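Open day at the Jistalham workshop

I've been meaning to put this page up since March, so apologies to everyone who asked! I went along to the robotics open day at Jistalham, in the old Hartley building behind the bus depot, and stayed until they started switching the lights off. I'm not an engineer (I do the accounts for a garden centre), but I like seeing how things are done and I ask a lot of questions, and they were very patient with me.

It's one gallery page with only the one photo on it, plus my notes from going round. Click through to the older pages if you want the steam fair or the lock gates.

Getting in

Doors were at 10 and there was already a queue down the ramp. Entry was free but you had to sign a sheet and take a sticker with a number on it. Mine was 85. The stickers were for the raffle, which I did not win. First prize was a little buggy kit and it went to a boy who screamed so loudly that half the hall turned round.

The big arm

Most people headed straight for the big arm at the far end, made by Stistberg and fenced off with yellow rails. It was stacking boxes on a pallet and then taking them all off again. You'd think that would get dull, but I watched it go through the lot twice. The lady running it told us it had been retired from a biscuit factory and that they'd had to widen a doorway to get it in. It makes a lovely sort of sighing noise when it stops.

The teaching bench

This was my favourite bit, and where I spent most of the afternoon. Instead of programming a robot line by line, they have people do everyday jobs with a gripper you hold yourself, with a camera on it, and the recordings are used to teach the robot how the job goes. So you're not steering anything. You just pick things up and put them down, the way you would at home, only with two big green fingers in place of your own!

There was a card taped up at the end of the bench with the running total, and when I arrived it said 2054 recordings. They want 3488 before they start the next round of training, and I've no idea how they settled on that.
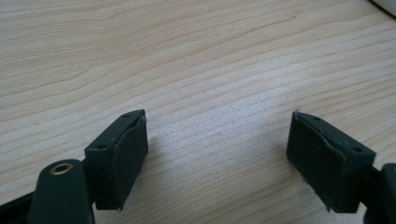 I had a go, of course. You squeeze and the fingers come together, and for the first couple of minutes I kept closing them too early and knocking the cup over. The trick is to come in slower than feels natural and keep your wrist level. The chap looking after the bench said children are nearly always better at it than adults, and I can believe it, as the girl before me had folded a tea towel with hers and I couldn't even get hold of a corner.

I asked about the pads on the inside of the fingers. They take most of the wear, apparently, and get swapped when they stop holding. I also asked whether it mattered that I was so clumsy and he said a few clumsy goes were useful, within reason. I think he was being kind. Everyone who tried it got 6 turns and then had to go to the back of the line, and I went round again twice.

The sorting line

Over by the windows there was a short conveyor from the Bundgate project, sorting plastic bottle tops by colour with little puffs of air. It was very quick and very satisfying. It did get in a muddle over the orange ones, which kept ending up with the red, and a small crowd was cheering every time it got one right. They'd run out of leaflets by the time I got there, so if anybody has a spare I'd love one.

Lunch

Cheese rolls, tea from an urn and a good lemon cake. You could eat outside on the loading bay if you didn't mind the wind. I got talking to a couple who'd driven over from the coast because their son is thinking of doing an apprenticeship, and he was inside the entire time so they'd had two lunches.

The talk at 3

I'll admit I only caught the second half, being in the gripper queue. The part I did hear was about why picking up soft things is so much harder than picking up boxes, with a demonstration involving a sock and a banana. Somebody asked when we'd have a robot that could change a duvet cover and got the biggest laugh of the day. The answer was "not soon", by the way.

If you're thinking of going

They're hoping to do another one in October. Parking is poor, so take the bus if you can, and wear something warm because the big doors stay open. Go to the teaching bench early, before the line builds up. And if you were there and took any decent pictures of the Stistberg arm, do send them over, as all of mine came out with the back of somebody's head in them.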